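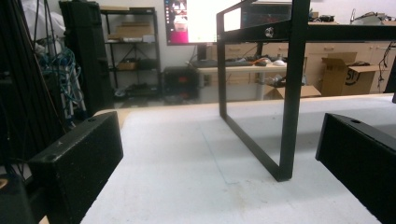
Clokeck Facilities and Fit-out Group
Minutes of meeting, Wednesday, December 3, 2025
Room: Woko, ground floor

1. Minutes of previous meeting
Accepted without amendment.

2. Matters arising
2.1 Cable run, west side. Loose cabling is to be bundled by colour and labelled at both ends. Labels to follow the Drisum numbering already used upstairs. Action: fit-out lead.
2.2 Flattening of cardboard. Cartons are still being stored open on the floor. Agreed that any carton without a contents label by close of business Friday goes to recycling. Cartons holding returns are exempt if the return number is written on the side. Action: all.
2.3 Wire shelving. Upper shelf to be kept for boxed stock, lower shelves for equipment in current use. No change to the July layout otherwise.

3. Benches and desks
3.1 The Vieira quote for replacement bench tops was tabled. Depth quoted is 700 mm. The group asked for confirmation that this includes the edging. Scuffing on the existing white tops is cosmetic and does not by itself justify replacement. Item held over.
3.2 Black tubular frames. Bolts to be checked for tightness before a frame is loaded and again after it is moved. A torque value has been requested from the supplier. Until it arrives, frames are not to be leaned on or used as a step.
3.3 Monitor desk. Keyboard and mouse stay. Everything else is to be cleared from the desk top at the end of each day.

4. Dry goods

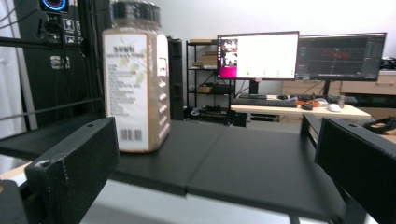
4.1 Stock control for dry goods was last reviewed in July and the register has not been kept up since. The register is to be rebuilt with one line per container, giving product name, barcode number, date opened and storage location. Where the label is bilingual, as on the tall clear jar of light brown powder with Chinese characters and small English capitals beneath, both names are to be entered. The barcode is the controlling reference if the names disagree.
4.2 Containers are to be stored upright with lids closed. Product is not to be decanted, as the original label carries the ingredient information.
4.3 Spilled powder is to be vacuumed. Damp cloths are not to be used on the black panels until the seam between them has been sealed. Sealant colour to match. Action: fit-out lead.
4.4 Opened product is not for consumption. A notice to this effect will be placed on the cabinet doors.

5. Budget
5.1 Shelf labels and cable ties approved from consumables. Bench tops remain unfunded pending item 3.1.

6. Other business
6.1 Request for 2 additional power boards. Deferred until load on the existing circuit has been measured.
6.2 Item 9 of the Drisum checklist (floor clearance) was read out. Clearance in front of the timber cabinets is to be maintained so that the doors open fully.

Next meeting: date to be circulated. Papers due 5 working days prior.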